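Sorting the gold bits, at last

I've been putting this off since March, when Iida Ruotsalainen talked me into clearing out the top drawer before the move to Stendbridge. 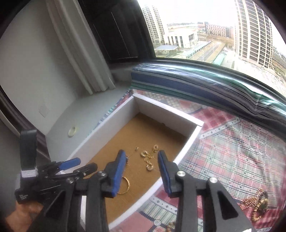
My rule for the day was one chain at a time, no yanking! The fine ones are the worst (I once spent a whole evening on a single knot, with a pin and a cup of tea going cold). Linked chains are far more forgiving, and hoops are a breeze, you just pair them up and move along. The braided bracelet is my favourite colour of gold, a bit warm and old-fashioned, and I'd forgotten I even owned it until I got properly stuck in.

Iida swears by little cotton bags, one per chain, with the clasp done up first. I bought a pack of 8 from Kiiskinen and I already wish I'd grabbed a second one. Anything I haven't worn by next March goes to my niece, who has been eyeing off the hoops for ages and isn't even slightly subtle about it.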